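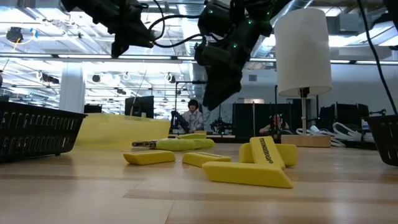 Sorting test on the yellow pieces, both arms powered.

I wanted to like the Kurnener two-arm bench kit. It costs $3794 before shipping, and the reseller, Pamden, told us we'd be sorting small parts by lunch. We were sorting by lunch. By 2 p.m. we had our first fault, and I've spent most of September finding out what it was.

The trouble is at the wrist. When an arm comes down fast toward the tabletop, the controller sometimes loses the gripper and logs code 21. You'd expect a stop. What you get is an arm that finishes its downward move with the fingers in whatever position they were last told to take. Twice that meant driving closed fingers into the wood.
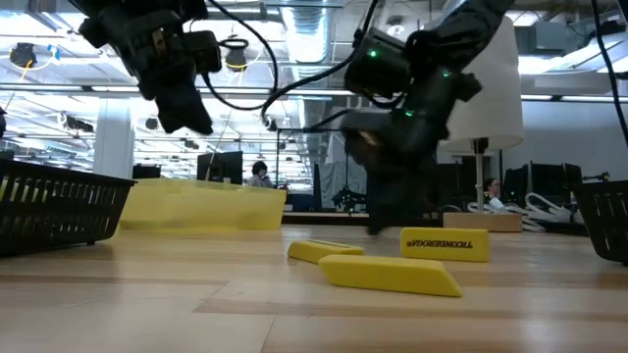
Pamden's answer was to slow everything down. Fine, but I didn't pay for slow. At the reduced speed the fault came up less often, and it did still come up. Ailsa Forsyth, who handles support there, was polite and quick to reply, and sent a firmware file that made no difference I could measure. My colleague Wahyudi Kusuma swapped the wrist cable for a Gourlay one at his own suggestion, and we got 400 cycles without a code. I'd call that promising. I wouldn't call it fixed.
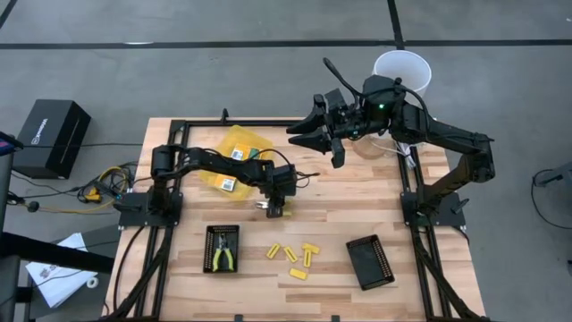

The manual's safety section runs to a page and a half, and most of it covers lifting the box. It has no advice on how close the two arms should work, and nothing on keeping tools out of reach. Both arms bolt to the same frame and meet over the middle of the table, so a tray with pliers in it is well within the area I'd want a warning about. Jedstead's older kit came with a reach diagram. I missed it.

Would I buy it again? Not at this price, and not until a lost gripper means a dead stop. Two and a half stars.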